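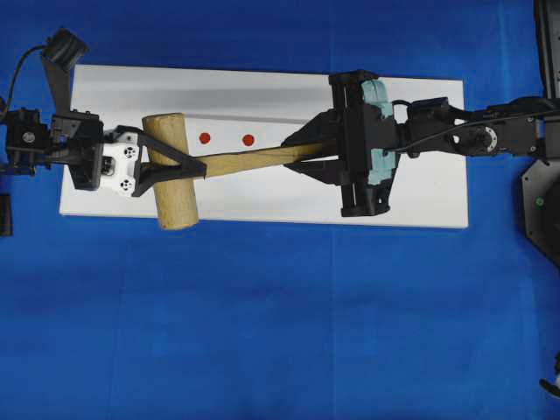 Two-arm handling of a wooden mallet over the white board, bench 4.

About Praltora

Praltora supplies two-arm bench kits and a task evaluation service to colleges, test labs and small manufacturers. The company was set up by Tonantzin Mendoza and Fuad Moges, who had both worked on servo drives at Ferkton and wanted a complete bench that a small team could run without a systems integrator.

What we supply

The standard kit is sold under the name Zesteck. It consists of two arms, a gripper for each, wrist and head cameras, mounts, cabling and the control software. The arms are supplied with matched calibration files and should be kept as a pair. Replacement servos, finger sets and cables are held in stock and can be ordered singly. The parts list currently runs to 331 lines and is sent out with every quotation.

The evaluation service

Customers who do not want to buy a bench can send us a task. We set it up, run it and return the joint logs, the video and a written report. A task may include up to 395 runs; longer programmes are quoted separately. Our library holds 33 reference tasks, most of them using hand tools and household objects. Tool tasks are useful for comparing grippers: a mallet carries its weight at one end, and with one arm holding near the head and the other near the end of the handle, a small error in either arm loads both wrists.

Failed runs are included in the report and are not edited out of the video.

People

Albane Bodin runs the evaluation benches. Liya Gudeta is responsible for the control software and its release notes. Mekdes Assefa handles orders, spares and repairs.

Training is given at our Shiferaw workshop. The next operator course is in February, and places are booked through the orders desk.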